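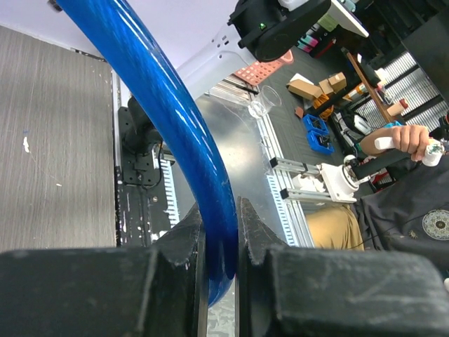
Letting the hose have its say

Category: Research Notes | Reading time: 4 minutes
Print this item | E-mail to a colleague

If you have ever tried to put a garden hose back on its hook on a cold morning, you will have some sympathy for Lucía Segura and Iker Lozano, who have spent the winter trying to teach a pair of robot fingers to do something rather similar with flexible tubing. They have now written up the first part of the work, and since so many of you stopped us at the Idgate open evening to ask how "the tube people" were getting on, it seemed only fair to give them a proper slot in the newsletter.

The trouble with a tube is that it won't keep still in the way a block or a mug will. Take hold of one end and the rest swings off somewhere else, and where it goes depends on how it was stored, how tightly you are squeezing and which way it was already inclined to bend. Most of the earlier work at Narnstead got round this by building a model of the tube first and planning every movement from that. It did the job with the tubing they had measured, and rather fell over when Ojārs Venckus brought in a stiffer piece from his own shed (thank you, Ojārs, we think).

So Lucía and Iker went at it from the other end. A person works a handheld controller and guides the arm through the job, while a small camera close to the fingers records what the gripper is getting up to. From those recordings the program learns to suggest the next short stretch of movement, looks again, and suggests another. There is no model of the tube in there at all. If the bend comes out differently this time, the next look should pick that up and the movement can be altered to suit.

The part we found most interesting, and the part Lucía will happily talk about until the kettle has boiled dry, is what they call the Homitz step. It is named after the village where she and Iker were stuck waiting for a bus when they thought of it. In the ordinary way of doing things, an operator who makes a poor grasp starts again and the bad attempt is thrown out. With the Homitz step the bad attempt stays in, together with the operator's recovery, and the recovery is given extra weight when the program is trained. You end up with fewer tidy recordings and a good many more showing how to get out of a muddle, and muddles are what tubing mostly provides.

They collected 197 recordings in all, of which 46 include a recovery of this kind. That is a small set by anybody's standards, and they are the first to say so. They then trained the program 3 times with the recoveries and 3 times without, starting afresh each time, to make sure they weren't just looking at one lucky run. Every one of the runs with recoveries did better at threading a tube through a clip than any of the runs without. The difference was clearest when the tube had been left curled the wrong way to begin with.

It isn't all good news. Omid Sharifi, who has been checking the results, points out that glossy tubing still causes bother, as the bright streaks of light along it can be mistaken for an edge. He would also like to see more people at the controller before anyone gets carried away. Nearly all the recoveries came from two pairs of hands, and Iker has a habit of twisting his wrist to the left that the program has picked up quite faithfully.

Encarnación Rivas is looking after the next round, which will bring in softer tubing and, if the clips arrive from Iglesias in time, a fitting that needs a push as well as a pull. She is keen to have a go with people who have never touched the controller before. Sessions are on Tuesday afternoons and you don't need any experience, only a bit of patience and sleeves that roll up. Drop her a line or catch her in the corridor.

The write-up is in the shared reading folder under Lucía's name, and Omid's comments are in the margins.

Filed under: Robot Learning, Handling Soft Things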